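House rules for cloth folding sessions - draft 2, comments please
Posted in: Data collection / Good practice
January 2026

brulurau_bench wrote:
Right, I've finally written these up! We've got 697 folding episodes in the Wandgate set now and I'd love the next batch to follow one set of rules, whoever is holding the grippers. Draft 1 was far too long so I've cut it down. Please pull it apart.

1. One cloth per episode. Say in the notes whether it's plain, striped or patterned. Stripes are brilliant for this, you can follow every crease round a fold when you check the footage later.

2. Open the fingers fully before the approach and again after letting go. No half-open starts.

Both fingertips should be in view at the start and the end, with the cloth between them or close by. Ordinary desks are very welcome, keyboards and all.

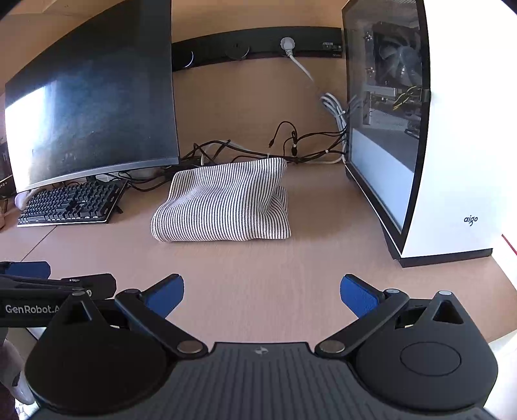
3. Keep hanging cables out of the fingers' path. Tie them back if they can reach the cloth. If a fingertip touches one, stop and mark the episode.

4. Fold, release, hold still for a count of 2, then end. Please don't pat the cloth flat afterwards.

5. Wipe the finger pads between batches.

karham_kit wrote:
Love this, especially 4. My only real grumble is rule 3. If we tie everything back we end up with 2,000 clips of tidy desks, and then the policy meets a real one and falls over. I'd let cables stay where they are, provided they're behind the cloth.

brulurau_bench wrote:
Behind the cloth is fine by me, the rule is only about the path. I could reword it to "cables may be in view but not between the fingers and the cloth". Does that do it?

karham_kit wrote:
Yes! Much better.

tealoaf wrote:
Can I disagree with both of you? On a desk with a PC tower and mains leads I don't want grippers anywhere near the wiring, tidy or not. It's a safety thing first and a data thing second. At Lombardi we move the cloth at least a hand's width forward of any lead and it's written on the sheet.

brulurau_bench wrote:
Fair point. Hand's width goes in as 3a. I'll leave the realism bit as 3b.

karham_kit wrote:
A hand's width is more than I'd ask for with USB leads, but I can live with it for mains.

pegbag wrote:
New here, sorry if it's obvious. Does a thick rolled front edge count as a fail? I threw out 71 of mine for that and I'm now wondering if I should have.

brulurau_bench wrote:
Oh no, please fish them out of the bin if you can! A fat fold is still a fold. Label it "uneven" and keep it - we need plenty of those.

tealoaf wrote:
Agree with that one. Same for a corner that sticks up at the back. Could the label list go in the rules themselves? I can never find it.

brulurau_bench wrote:
Will do. Draft 3 will have the labels at the bottom, with 3a and 3b split out. Rule 5 has had no comments at all so I'm taking that as a yes.

pegbag wrote:
Found 'em, all still in the deleted folder. Relabelling tonight :)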